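Chapter 7
Timbre

Two instruments may play the same pitch, at the same loudness, for the same length of time, and a listener will still tell them apart. The quality that separates them is called timbre. Musicians often speak of it as tone color, and the two terms are used interchangeably in this book.

Earlier chapters treated pitch and loudness as properties that can be placed on a scale from low to high or from soft to loud. Timbre has no single scale of this kind. It depends on the mix of frequencies present in a sound, on the way the sound begins and ends, and on the space in which it is heard. 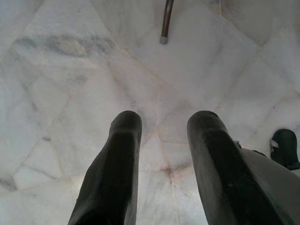

Figure 7.1 Marble flooring.

A note played on a violin contains a lowest frequency, known as the fundamental, together with a series of higher frequencies called partials. When the partials fall at whole-number multiples of the fundamental, they are called harmonics. The ear usually combines them into one note. A trained listener can learn to hear several of them separately, and the exercises at the end of Section 7.2 provide practice in doing so.
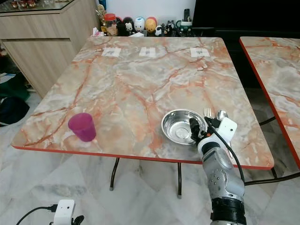 Timbre is also shaped by the material and form of the sounding body. Strings and air columns produce partials that lie close to the harmonic series. Plates, bells, and bars generally do not, and their sound may suggest several pitches at once or none at all. Household objects offer a simple demonstration: a shallow stainless steel bowl and a plastic cup, set on the same table and tapped with the same pencil, give very different results. The metal tends to ring, while the plastic loses its energy quickly and produces a short, dull sound. Composers of percussion music have long made use of such contrasts.

The beginning of a sound, or attack, deserves particular attention. In the Cusonard listening study, students heard recordings of 17 sustained instrument notes with the first moments removed. Many who had named the instruments easily in the complete recordings were uncertain when the attack was missing. 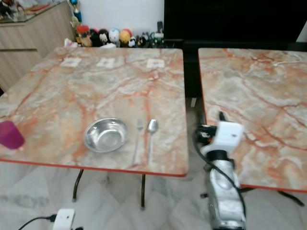
The study's author, Boyang Bai, later repeated the work at Cerville with a group of 40 listeners, among them players of brass and woodwind instruments. The players made fewer errors with their own instruments — a result discussed further in Section 7.4.

Electronic instruments allow each of these features to be set separately. A synthesizer may add partials one at a time, remove them with a filter, or shape the attack and decay with an envelope.

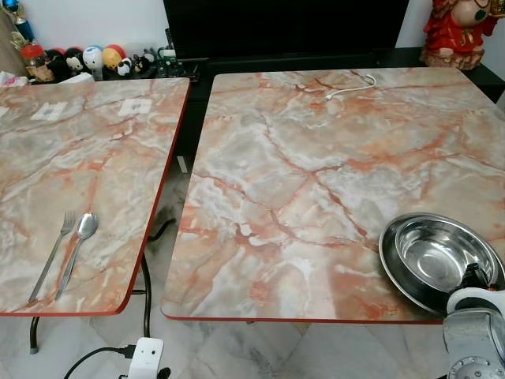 Students who have access to a synthesizer should prepare 2 versions of a single note before reading Section 7.1, changing only the attack. Written notes on the difference will be needed for the first class discussion.

Key terms: attack, decay, envelope, fundamental, harmonic, partial, timbre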